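箱を捨てられない人たち

引っ越しの荷造りをしていて、押し入れの奥から空き箱ばかりが出てきた、という話をよく聞く。中身はとうに使っているか、壊れて処分している。箱だけが残っている。靴の箱、菓子の箱、時計の箱、炊飯器の箱。重ねて、入れ子にして、いつか使うつもりで置いてある。

編集部で読者に呼びかけたところ、154通の返信が届いた。質問は一つで、「家にある空き箱のうち、いちばん古いものは何ですか」。設問が短かったせいか、返事はどれも長かった。便箋6枚にわたって、嫁ぐときに持たされた裁縫道具の箱について書いてくれた人もいる。

届いた手紙を読んでいくと、箱を残す理由は大きく分かれる。まず、売るときのため。カメラや腕時計、模型を集めている人はほとんどがこれで、箱があるかないかで買い取りの値段が変わる。次に、しまうため。季節の飾りや扇風機は元の箱がいちばん収まりがいい。そして、理由を書いていない人がかなりいた。「なんとなく」「丈夫だから」「きれいだったので」。今回の記事で取り上げたいのは、この最後の人たちの箱である。

紙の箱には、大きく分けて二つの作り方がある。一つは貼り箱で、厚いボール紙を組んで角をとめ、その上から薄い化粧紙を貼る。もう一つは、印刷した板紙を型で抜き、折って組み立てるものだ。スーパーに並ぶ菓子や薬の箱はたいてい後者で、平らに畳んで運べるので安い。貼り箱は畳めない。空気を運ぶようなものだから輸送費がかかり、そのぶん高くつく。

人が捨てずにいるのは、多くが貼り箱である。ふたを持ち上げるとき、中の空気が抜けるまでわずかに抵抗がある。職人はこの抵抗を見て、ふたの寸法を決める。きつければ開けにくく、ゆるければ安っぽい。紙一枚の厚さで感触が変わるという。

訪ねたのは、隣県の川沿いにある紙器の工場、プレレッティ(Preletti)である。社名は、創業者が若いころに憧れた輸入菓子の名前をもじったものだと聞いた。一階に断裁機と糊引きの機械があり、二階で手貼りをしている。入口の棚に、これまで作った箱の見本が並んでいた。ボタン用の小さなものから、帽子用の円筒形のものまで、173種類ある。古い見本は日に焼けて、赤が茶に、青が灰色に寄っている。

工場の人によれば、いちばん色が変わりにくいと思って選んだ紙が最初に焼けることもあるそうだ。注文主には試作を渡し、しばらく窓際に置いてもらう。それで気に入らなければ紙を替える。急ぎの仕事ではこの工程が省かれ、あとで苦情になる。

手貼りの作業は静かだった。糊を引いた紙を台に広げ、箱の底を真ん中に置き、四辺を順に立ち上げていく。角の余った紙は折り込む。竹のへらで押さえると、浮いていたところが平らになる。新人はまずこの角だけを練習する。角が丸まった箱は、積んだときにわかる。

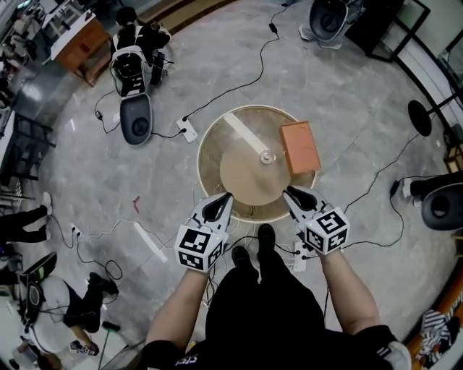
糊は今も膠を使っている。温めて使い、冷めると固まる。乾くのが早いので、手を止められない。夏は糊がゆるみ、冬は固くなるため、水の加減を日ごとに変える。8月は午前中に貼る仕事を集め、午後は断裁と梱包に回すという。湿気の多い日は紙が伸び、乾くと縮んで箱が反る。反った箱は重石をのせて一晩置く。

工場を出てから、箱を使う側にも話を聞いた。文具店のガヴェント(Gavent)では、便箋の箱を前の店主の代から変えていない。ふたの色が違うだけで、寸法は同じである。客が空き箱に手紙をしまうので、大きさを変えると棚に揃わなくなるからだ。一度、内寸を少し小さくしたことがあり、苦情の葉書が何枚も届いた。次の注文から元に戻した。

この店では空き箱だけの販売もしている。値段は400円。中身の入った便箋のほうが当然高いのだが、箱のほうが先に売り切れる月もあるという。買っていくのは写真を整理したい人、種を保管する人、切手を集める人。領収書を入れるという人もいた。月ごとに一箱ずつ使い、年が明けると中身を移して箱はまた使う。

箱は、使っているうちに傷む。まず角がすり減って、下のボール紙が見えてくる。次にふたの縁が割れる。底が抜けるのは最後だ。傷み始めた箱を直す方法を、プレレッティで教わってきた。

角がすれただけなら、似た色の和紙を小さくちぎり、でんぷん糊で貼る。切るより、ちぎったほうが境目が目立たない。ふたの縁が割れたときは、内側から細長い紙を当てる。外側に貼ると厚みが出て、ふたが閉まりにくくなる。セロハンテープは使わないほうがいい。数年で黄色くなり、剝がれたあとに糊の跡が残る。読者の手紙にも、テープを貼って後悔したという話がいくつもあった。

保管する場所は、床に近いところを避ける。湿気は下にたまりやすく、押し入れの下段に置いた箱はかびやすい。すのこを敷くか、上段に移す。新聞紙を詰めておくという人もいるが、インクが内側の白い紙に移ることがある。詰めるなら無地の薄紙がいい。防虫剤は箱の中に直接入れず、棚のほうに置く。

修理を仕事にしている店もある。シャールケジ(Sárközi)は製本の工房だが、本の外箱の直しを引き受けるうちに、菓子箱や薬箱の依頼も来るようになった。直すほうが新しく作るより手間がかかり、料金もそれなりになる。それでも頼む人がいる。受付の帳面を見せてもらうと、品名の欄に「母の箱」「缶ではないほう」「青いの」などと書いてあった。中身を書く欄はない。

工房では、元の紙をできるだけ残す。破れた部分は裏から補い、色も完全には合わせない。直した場所が近くで見ればわかる程度にとどめるのは、本の修理の考え方をそのまま持ってきたものだという。新品のようにしてほしいという依頼は断ることもある。その場合は、同じ寸法で新しく作れる工場を紹介している。

箱の整理についても書いておく。クリカ(Clika)という収納用品の店が開いている片づけの講座では、空き箱を減らしたい人に、まず全部のふたを開けて並べるようにと教えている。入れ子になった箱は外から数がわからない。並べてみて、同じ大きさのものが重なっていれば、いちばん傷んだものから手放す。家電の箱は保証期間が過ぎたら畳む。引っ越しの予定がある人だけ残せばよい。

講座に出た読者の一人は、家中の箱を居間に並べ、夕方までかけて選び、結局ほとんどを元の場所に戻したそうだ。手放したのは炊飯器の箱と、贈答用のタオルの箱だった。裁縫道具の箱について書いてくれた人に電話をすると、今も針を入れて使っているとのことだった。ふたの角は一度、包装紙の切れ端で直してあるという。

手紙の一部は次号の読者欄に掲載する。箱の寸法と、今は何を入れているかを書き添えてくださった方のものから順に載せる予定である。

(2019年5月24日金曜日 編集部)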